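About Tellgate

Tellgate helps small manufacturers and packing firms plan and budget for robots before they buy them. We do not sell arms, grippers or software, and we take no commission from anyone who does. Our clients pay us a fixed fee and get a written plan at the end of it.

The firm was set up by Szabolcs Hegyi, who had spent years as a production engineer signing off equipment orders. Mirta Toledo joined later from purchasing and now runs the costing side. Between them they read every quotation that comes through the office.

What we do

Most jobs start with a site visit. We look at the task, the floor space, the power and air supply, and who will look after the machine on each shift. Then we write a budget that covers the whole working life of the equipment: purchase, guarding, fitting, training, spares and removal. Quotations often leave out the last three. On the Jenach project the fingertips alone came to £1,545 a year, and they were not in any of the bids.

We also write tender documents, compare bids line by line, and attend acceptance tests on the client's behalf.

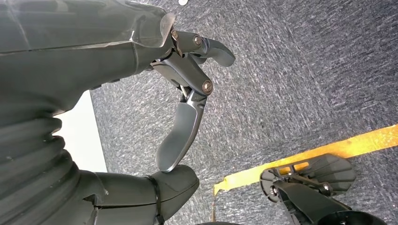

Metal gripper finger and linkage, with the ribbed bellows at the wrist.

Grippers get a section of their own in all our plans. They tend to be chosen late, from whatever is left in the budget, and they are the part that touches the product. We ask suppliers to price fingers, bolts, cable ties and bellows as separate lines, with delivery times, so that the maintenance team knows what to keep on the shelf.

Tika

Our costing records are kept in Tika, a database we built ourselves. It holds 651 quotations and 247 spare parts lists, with client names removed. We use it to check whether a price is in line with what others have been quoted. Clients can ask to see the entries behind any figure in their plan.

Recent work

For Rajput, a packing firm with two lines, we planned a change from hand loading to a single arm. The first plan allowed for two arms. After timing the line we found one would do 300 cartons an hour, which met the need, and the second was moved to a later budget year.

Working with us

A first call is free. Please have your floor plan and shift pattern to hand. Site visits are booked from Monday to Thursday, and the office is closed for the last week of July.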